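Promstead Home Glucose Meter, the one with the bigger screen

Quick write up between appointments so excuse the typos. Type 2, diagnosed a while back, on metformin and trying hard to stay off anything stronger. My old meter died in October and the clinic handed me this one with a starter pack. Been using it every day since.

Setup. Easy enough. Battery tab out, set the clock, done. The clock bit matters more than you'd think, my first few readings all landed under the wrong time of day and my nurse was asking why I was testing at 3 in the morning. I wasn't. Check AM/PM before you do anything else.

Screen is the best thing on it. Big fat numbers, readable without my glasses. Backlight comes on by itself when a strip goes in. My last one had a button on the side that I could never find half asleep.

Strips. Individually fine, packaging not fine. The vial lid is stiff and if your fingers are numb (mine are, some mornings) you'll be fighting it. I dropped a full vial on the bathroom floor in the first week and threw the lot out. Not cheap. Once it's open the cap needs to go back on straight away, which is another round with the lid.

Blood sample it wants is small, good. If you don't get enough on the first go it gives you a little window to add more, and that saved me a fair few strips. Old meter just errored out and you started over.

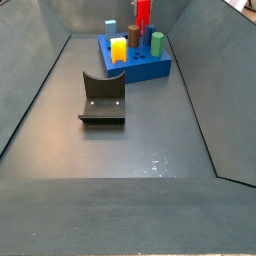
Nivaldo Magalhães wrote in to say the lid loosens up if you stop screwing it down so hard, and that the flip-top vials fit this meter too. Ask at the pharmacy counter, he says, they don't keep them on the shelf. He also found the lancing device too sharp on the default setting and went down 2 clicks, no more sore fingertips and still plenty of blood.

OK so, lid tip noted, will ask about the flip-tops. On the lancer I'd agree. Came set way too deep. I'm at the second lowest now and using the sides of the fingers, not the pads.

Accuracy, as far as I can judge at home. Took it along to my last lab draw and tested in the waiting room chair right before. Meter read 13 points higher than the lab. Dr. Halim wasn't bothered by it, said home meters have some slack in them and she looks at the pattern over weeks. Fine by me. Two tests back to back at home come out close but never teh same.

The app. Meh. It's called Sunenia and it pairs over Bluetooth when it feels like it. Have had to unpair and start again more than once. When it works the charts are decent and you can email a PDF to the clinic. It wants you to tag every reading before or after meal and nags if you dont. I turned the nagging off, it's under Reminders not Notifications, took me ages.

Memory on the meter itself goes back plenty far so you can ignore the app if you want. Averages only by 2 weeks or a month though, would of liked a 7 day one.

Case is too small. Meter, lancer and one vial, then the zipper gives up. I carry glucose tabs as well so everything lives in an old pencil case now.

Customer line picked up after 15 minutes on hold, sent me free control solution without any argument. Decent people.

Would I buy it with my own money? Meter yes. Check what your plan pays for strips first, that's where the cost is. Four stars, would be more with a better lid.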